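The owner of the Hernstead laundromat on Orside Street opens the doors at 5 in the morning and is usually still there when the last dryer stops. She bought the business 17 years ago from the El-Sayed family, kept their name on the sign, and asked that hers be left out of this piece. "People call me Mrs. El-Sayed," she said. "I answer to it."

We talked in the back office over coffee, with a break while she went out front to help a man whose card wouldn't read.

The subject she wanted to talk about was water. Her bill has gone up every year since she took over, and in June it passed the rent for the first time. "Rent I can argue about," she said. "I can call the landlord. I can't call anybody about the water."

She has 16 washers. Two years ago she replaced half of them with front loaders, which use less per load but take longer, and some regulars still wait for an old top loader to come free. She hasn't raised the price on those yet — she plans to in the fall.

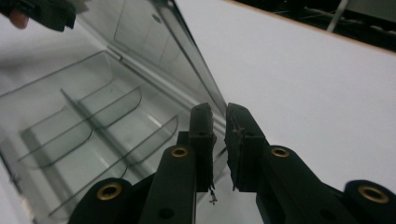
Photo: Ornura Weekly

Asked who comes in, she said it has changed. When she started, most customers lived in the apartments across the street and did a load or two at a time. Many of those units have their own machines now. The people who come in today drive over with a month of bedding, or they run small businesses. A hair salon sends towels. A dog groomer used to, until she asked them to stop.

The drop-off service brings in more than the machines do. She charges by the pound and handles about 800 pounds in a normal week, most of it folded by her and one part-time employee. "Fitted sheets, I just do them my way," she said. "If somebody wants them square, they can come show me."

She has had two offers for the building's lease and turned down both. The second buyer wanted to put in a coffee counter and take out the folding tables. She thought that was a mistake, and told him so.

Her own laundry she does at home, late at night.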